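Moving the house server to a smaller box

The old Clorari tower idled at a power draw I no longer wanted to pay for, so in April I moved everything to a fanless Iltell mini PC. Total data was 552 GB, most of it photo archives. The copy ran over wired Ethernet and finished overnight.
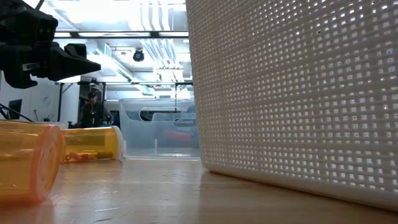

File system and backups

I kept ext4. Snapshots would be useful, but I already run Pimotero every night against an external drive, and it keeps 200 versions per file. Restores are slow — roughly an hour for a full photo folder — and I can live with that.

One problem: the drive dropped off the bus under load. Swapping the USB cable for a shorter one fixed it. I also turned off autosuspend for that port.

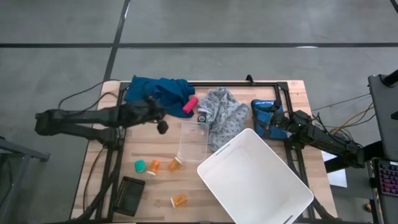
Why not put the backup drive inside the case?

The case has one bay, and a backup that shares a power supply with the original will fail along with it.

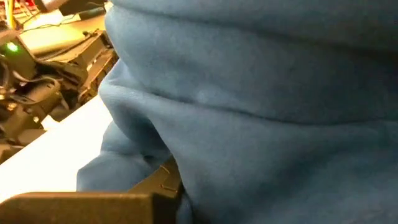 Noise was the other reason for the move. The tower had three fans and a loose side panel, and I could hear it through a closed door. The new box makes no sound, but the external drive transmits a low hum into the shelf. Thick, soft fabric damps that well, and a folded piece of fleece like the blue one would do under the drive, provided the vents stay clear. Temperatures are still to be logged over a warm week.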